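Quick how-to for the Plundix slots demo, free play only.

1. Open the lobby, pick Mukine.
2. Set coins to 2000. Dont touch autoplay yet.
3. Bet 14 a spin, see how the wilds land.
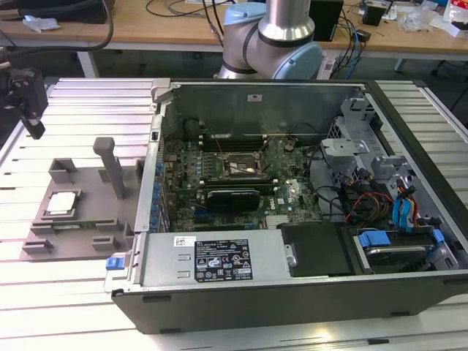

*Open tower, CPU socket empty.*

Balance stuck? Reload, log back in. Usualy fixes it. Bonus round needs three scatters, then pick a door. 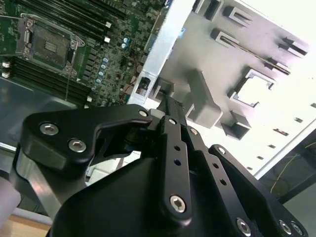

After that, switch autoplay on, 42 spins, loss limit set first. Done.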